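Looking after the gripper on the Morkness kitchen cell

Ching-wen Au keeps the kitchen cell at Morkness running. The cell has one arm, a two-finger gripper and a white table, and it spends its days opening, loading and closing small appliances. By September the counter stood at 3,841 cycles, so the finger pads were due for a check. These are her notes from the service, which took one morning and started at 7.

Pads first. Each one is wiped with a lint-free cloth and checked for nicks along the inner edge. Feretti supplies the spares and we keep 6 in the drawer. A pad that has gone shiny is changed, even if it still holds.

Next the finger screws. They are tightened to the figure on the Ko data sheet and marked with a paint pen – if the line has moved by the next check, the screw comes out and is refitted with fresh threadlock.

Last is the closing test. The fingers are brought together slowly and the gap is checked from the wrist camera. Ching-wen looks for an even line from top to bottom. A wedge shape means one finger is sitting proud on its mount.

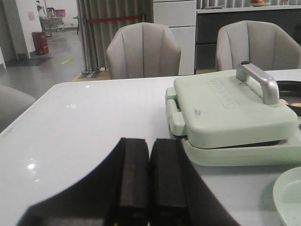 Fingers almost closed over the table, pads facing forward, with the mint-green sandwich maker to the right.

The zero position was saved again in the Zikico controller afterwards, and the service sheet was signed off at 11.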